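Skestley cell, drawer and tool board station
Periodic check, arm and cell model
February 14, 2018
Checked by: Ludmila Beneš
Run hours at check: 1,336

1. Base fixings. Torque marks in line. OK
2. Shoulder and elbow seams. Wiped, no grease at either. OK
3. Wrist cover. One screw replaced, thread lock applied. OK
4. Gripper fingers. Open and close cycled 11 times empty. Left pad worn, still within limit. MONITOR
5. Drawer pull, middle drawer. Arm stalled on 3 of the first attempts. Approach point lowered by 5 mm in the program, stall not repeated. OK, recheck in May
6. Emergency stop, pendant and door. Both tested under motion. OK
7. Cell model against cell. Base offset corrected, tool board position re-entered. Hold pose for the model below: middle drawer open, fingers empty and clear of the cabinet. OK

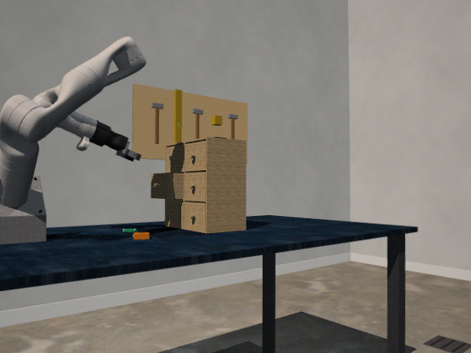
Vilém Šťastný: Item 5 should stay open until the new approach point has been run at full speed. The stalls on the Pultell cell came back a week after the same change. I would also swap the left pad now and not wait for May.

Item 5 changed to MONITOR. Pad on order.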